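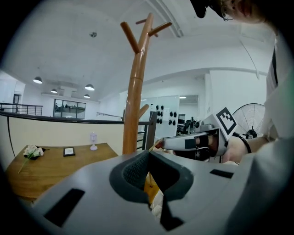 A reader of the February post objected that an activity onset called by eye is worth as much as one called by software, and that the disagreement I reported between the two came from binning the wheel data too coarsely. The point about binning is fair. The February plots used ten-minute bins, and an onset can't be placed more finely than the bin that holds it.

I have re-run the lot in one-minute bins. The set is 261 wheel-running records from mice kept in constant darkness at the Hultville unit, same animals and same wheels as before. Onsets were called twice, once by eye on double-plotted actograms and once with the onset routine in Drandia at its default settings. Records with a gap longer than two hours were left out both times.

Finer binning helped less than the reader expected. Agreement improved in animals with a clean, consolidated active phase, where it was already good. In fragmented animals it got worse. With one-minute bins the routine latches on to short bouts ahead of the main onset, the ones a human scorer skips over without noticing. Smoothing fixes that and puts back most of the imprecision we were trying to remove. 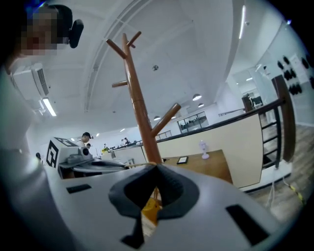

*Wooden coat rack, tree style.*

Free-running period is more forgiving. A regression line through two weeks of onsets doesn't care much if single days are off by a quarter of an hour, provided the errors don't drift. Phase shifts are where it hurts. If the shift after a light pulse is small, the choice of scoring method can be larger than the effect, and a paper that doesn't say how onsets were called can't be compared with one that does.

The light pulse itself needs the same care. Ours come from a 4000 K panel, and colour temperature is a poor description of what a mouse retina receives. I now log melanopic irradiance at cage-floor level, at the front and back of each shelf.
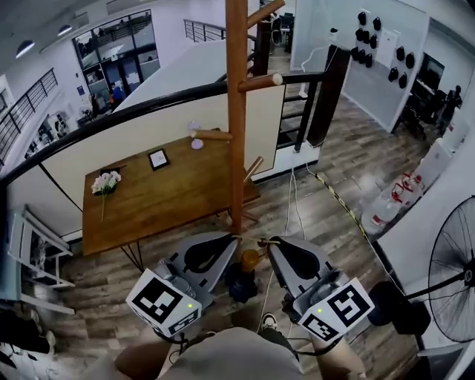
Wheel counters have their own faults, and the worst is the double count. The Resov reed switches bounce when a wheel stops near the magnet, and vibration in the shelving sets them off again. One channel logged 914 revolutions in a minute, which no mouse has done. A debounce interval in the logger removes nearly all of it. The rest is mechanical, so the test rig should sit on something heavy and well braced. I would not use a table like the one in the photo, with a plank top on thin hairpin legs, until I had checked it with an accelerometer. The Tsoukalas racks are stiff enough once the feet are levelled.

Next is a blind re-score of the fragmented animals, with file names scrambled and the actograms plotted at one fixed scale. Nine of them were scored twice last time and I didn't agree with myself on all of them.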